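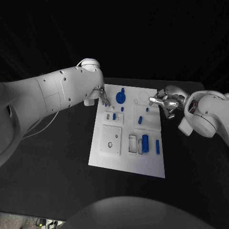
The Uzor Assembly Board is a benchmark kit for two-armed robots, sold by the Trindby firm Stinunano. It is used by research labs and robot makers to compare how well different machines handle small parts. The kit consists of a flat white work board, a set of raised fixture plates and a group of blue parts, which include a disc with a hub, a large cylinder, a slender rod and several short pegs. Circular and rectangular outlines on the board differ in size. The board can be used with a two-finger gripper on one arm and a multi-fingered hand on the other, or with matching hands.

The kit was developed at the Tratolstead laboratory of the same company and first offered in April. The standard version costs 3000 dollars and comes with a printed manual and a scoring sheet. Spare pegs are sold in packs of 15.

Scoring

A full run has a limit of 30 minutes. Points are given for each part placed, with a higher value for the smaller ones, and a score of 70 or more is listed as a pass. Parts that leave the board during a run may not be put back by hand.
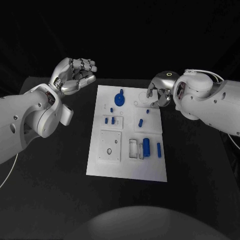

Two robotic hands above the board, with the large blue cylinder at lower right.

Reception

Users have generally praised the kit for its short setup time – the plates can be moved between runs without tools. The main complaint concerns the smallest pegs, which are easily lost. Some labs have also asked for parts in a second color, as the scoring software depends on the blue. Stinunano has not announced a new version.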